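I bought the table from a man in Eltbridge, two hours' drive there and back, and Mum hated it on sight. Too pale, she said – every cup of tea would show. I told her that was the point! You could spread a whole life out on it (bills, jam, the jigsaw of Nanley harbour) and still have room for your elbows. So I cleared it one evening and just sat there, feeling rich.

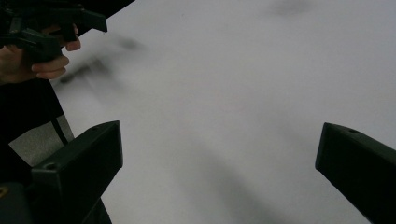 Imani reckoned it wanted a cloth. I said over my dead body, and went to look for one.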